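The parrot people and the market

The county council in Mivdale has finally put a rule in writing about the bird stalls at the summer market. From July, anyone selling or showing live birds has to have a welfare license, give them shade and water, and take them home after 4 hours. I have been writing to them about this for two years, so I should be pleased, and mostly I am.

What got people's attention was the video. Most of you have seen it by now. A man is holding an African grey by the wing and shaking it while he tells the crowd that it bites. It bit because there were children poking it with a straw. The clip had 1000 comments by the time I saw it, and a lot of them wanted the man's home address. I deleted the ones that came to my page. I don't know where he lives and I wouldn't print it if I did.

The bird was taken in by Catrin Morgan at Hirnumside, where I help out on weekends. She has kept it apart from the others. It had plucked most of its chest and it weighed less than it should. It eats well now, mainly pellets and cooked sweet potato, and it has started making a noise like a truck backing up. Catrin has named it Lallow. I would have picked something shorter.

A few people have asked if the seller was charged. He was not. He signed the bird over, paid a fine of 400, and agreed not to keep parrots. Carys Meredith thinks that was a poor result and said so at the meeting. I think a court case would have meant the bird sitting in a holding cage until next spring as evidence, and I would take the fine over that. We argued about it in the parking lot for a while and did not settle it.

The petition got 94 signatures on paper and more online. The council only counts paper. If you signed online and live in the district, Osian Craddock still has the forms at the feed store, because there is a second vote coming on reptiles. The draft covers snakes and tortoises but leaves out lizards, and Osian has written to ask why.

Please don't bring birds to Hirnumside without calling first. There are no free quarantine cages at the moment. Two cockatiels were left at the gate in a shoebox last month and one of them was in bad shape. It pulled through, but call.

Next post will be about cage sizes, which I keep promising.
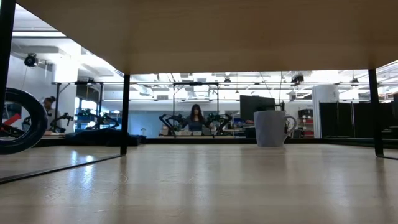

Hirnumside Parrot Rescue, Weekend Team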